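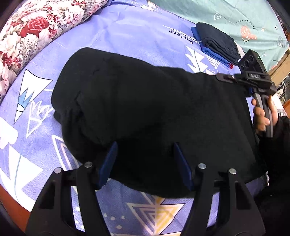 **Ticket 431 -- fleece won't stay folded, stack leans**
Opened by: Kaja Rebane
Location: Lasville, guest room
Status: open, waiting on a second try

The black fleece is still my problem child! I fold it in thirds and then in half, same as everything else going to Lasville storage, and one side rolls up and bulges. Next to the flat dark navy and royal blue pile behind it, it's a thick brick of a thing, and the upper left edge puffs up most. Put it anywhere but the top of a stack and the stack leans.

**Tried so far**
- Folding in half first, then thirds: worse, lots of creases.
- Rolling: neat, but too fat for the Mets box.
- Pressing it under a heavy book for 20 minutes: flat until I took the book off.

**Reply, Sajib Haque**
Love this one -- I had the same fight with mine in October! Open it all the way up and start over from the hem. Get the bottom edge straight on the bed, smooth the body outward with your palms, and only then bring the sides in. Which part bunches up first?
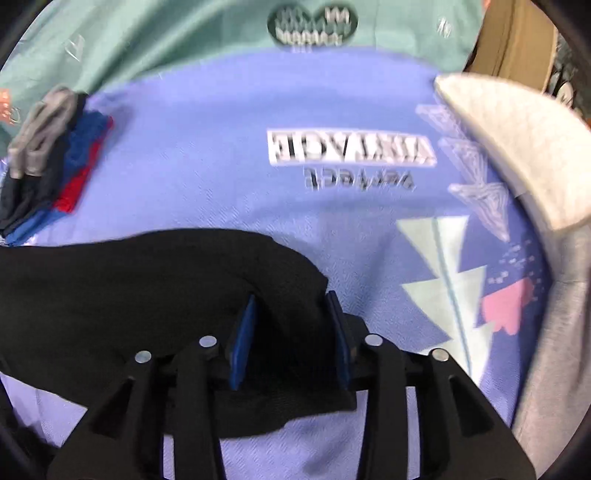 *Black garment on the periwinkle sheet, fold pinched up, squared hem corner.*

**Reply, Kaja**
The bunching starts at a raised fold like that one. I'm going to shake it out and square the hem before I touch the sides.

**Reply, Sajib**
Yes, do that! Fold the sleeves straight down the back, too, so they don't cross. If it still puffs up, give it the top spot and we'll close this.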